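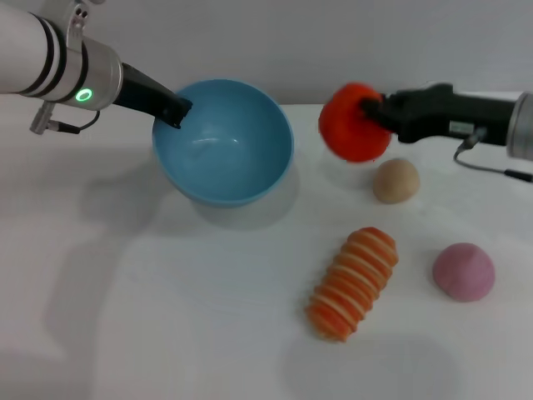

plodstead: I'd take the affiliate money over display ads any day. You had 2,338 visits last month and you made what, lunch?

cloretgate_blog
A small lunch. No drink.
I'm with Skondar for the banners. They keep telling me to add a fifth unit in the sidebar. The page already looks like a bus shelter.

skondar_refugee
Left them in September. The payout threshold kept getting further away, like a bus I was running for. What's the site about anyway?

cloretgate_blog
Reviews of secondhand bread machines.

skondar_refugee
OK so your readers are people who have decided not to spend money. Good luck with either plan.

plodstead
Disagree. Someone reading 3,000 words on a used bread machine at 2 a.m. is going to buy something. Link to flour, pans, spare paddles. Cut the banners to one.

Ásgeirsdóttir
One banner is too few. I ran four for a year and the drop in readers was tiny. Income doubled, from very little to twice very little.

cloretgate_blog
Tempting. What I have so far is this draft for the sidebar:

1. Newsletter box, which has 5 subscribers, one of them me
2. Spare parts links
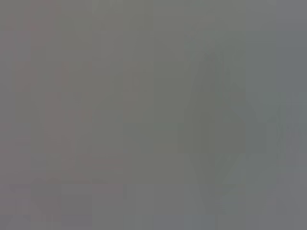
3. One banner, below the fold
4. Tip jar

plodstead
Put the parts links first. And drop the tip jar, it looks sad.

Ásgeirsdóttir
Keep the tip jar. Mine pays for the domain.

skondar_refugee
Mine has never paid for anything, but I do check it every morning.

cloretgate_blog
Moving the parts links up tonight. Tip jar stays until it embarrasses me.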